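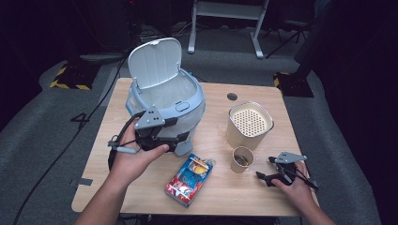 The Festungate capitals: is the "apprentice hand" really there?

Members who came to the February talk will remember the slide that caused the longest argument of the evening. It showed the two carved capitals from the north aisle at Festungate side by side, and the claim attached to them was that the left one is by the master of the workshop and the right one by an apprentice. Marcelle Leblanc has now put the argument in writing, in a paper that has been passed around by e-mail, and several of you have asked what we make of it. I have read it twice. I am less persuaded than I was after the talk.

First, the stones. The left capital shows the Flight into Egypt, with Joseph leading and the Virgin facing out toward the aisle. The right one has Daniel between two lions, under a band of leaves. Both are limestone, both are cut on three sides, and both have lost most of their noses. The leaf band is shared, or very nearly so. It is the figures that are supposed to give the game away.

Leblanc's case goes like this. The drapery on the Flight is cut in fine double folds that follow the leg underneath. On the Daniel the folds are single and flat, and one of them runs straight across the knee as if the knee weren't there. The eyes on the Flight are drilled and the eyes on the Daniel are not. From this she concludes that a trained carver made one and a learner made the other, under the same roof and in the same season.

The differences are real. I went back and looked with a flashlight held low from the side, and the fold across Daniel's knee is every bit as clumsy as she says. What I can't find is any reason to prefer "apprentice" over half a dozen other explanations. A different master would do. So would the same master ten years older with bad eyesight, or a patron who had stopped paying for the good work. Drilled eyes may mean only that somebody had a drill that week. And the lions, which get two sentences in the paper, are the best carving in the aisle. If a learner cut them I would like to see what he did when he grew up.

There is also the business of the 19th-century repairs. We know the north aisle was scaffolded and cleaned, because the parish accounts record the payment, and we know from the same accounts that a mason was paid for "making good the figures." Which figures, the accounts don't say. Ilango Achari, who trained as a stonecutter before he took up teaching, has thought for a long time that Daniel's right knee is a recut. He points to the surface there, which is smoother than the chest and has none of the diagonal tool marks you find everywhere else on the block. If he is right, then the worst fold on the capital, the one on which the apprentice theory leans hardest, is the work of a Victorian mason and tells us nothing about the Middle Ages at all.

Leblanc deals with this in a footnote. She says the recutting is "possible but minor." I don't see how she can know that it is minor. Nobody has taken a cast or a proper set of measurements, and the only early drawing of the capital, in the Stestier album, is so soft that you can't tell a fold from a crack. People have quoted that drawing on both sides of the question, which should make all of us nervous.

Then there is the date. The paper puts both capitals before the vaulting of the aisle, on the grounds that the abacus blocks don't quite match the ribs above. That may be so. But mismatched blocks are also what you get when old carvings are taken down, stored, and put up again in a new wall, and we have a good example of that in the porch, where the relief of the sower is plainly sitting in a hole made for something wider. I have never understood why we accept reuse in the porch without blinking and rule it out forty paces away. If the Daniel came from somewhere else, it needn't share a workshop with the Flight, or even a generation.

Bienvenido Saludo wrote in after the talk with a defense of the theory that deserves an airing. He says the leaf band settles it: same pattern, same depth, same little curl at the tip, so same shop. It's the strongest point on that side and I have no complete answer. I would only say that leaf bands were copied more freely than figures were, and that a carver asked to make a partner for an existing capital would naturally begin by copying its border. Erlinda Villanueva has found what looks like the same curl on a font at Gekine, a full day's ride off in those times. Either the workshop traveled or the pattern did.

What would help? A close look at the stone itself, for a start. If the two blocks come from different beds of the quarry, the "same season" claim is in trouble. A small sample from the back of each would probably be enough, and the backs are not visible from the floor. Raking-light photographs of the knee, taken from the same height as the chest, would show whether the tool marks really stop where Achari says they do. Neither job is expensive. Both need permission, and Omprakash Agarwal has agreed to draft the letter asking for it.

Until then I would ask that the wording on the new aisle leaflet be left as it is. The proposed text says the Daniel "was carved by the master's apprentice," flatly, with no "perhaps" anywhere near it. The old text says "by a different hand," and even that goes a little further than I would. Visitors repeat what leaflets tell them, and so do the authors of guidebooks - I have lost count of the places where our font is still called Saxon on the strength of one bad sentence.

None of this is meant as a slight on the paper, which is careful about the iconography and has the only decent discussion I have read of Joseph's hat. The section on the Virgin's pose is worth your time even if you skip the rest. Copies can be had by e-mail from the author, or you can read the one in the folder at the back of the meeting room. Please put it back in the folder afterward. Replies for the next issue should be kept to 700 words, and anyone with old photographs of the north aisle, however poor, is asked to bring them along to the next meeting.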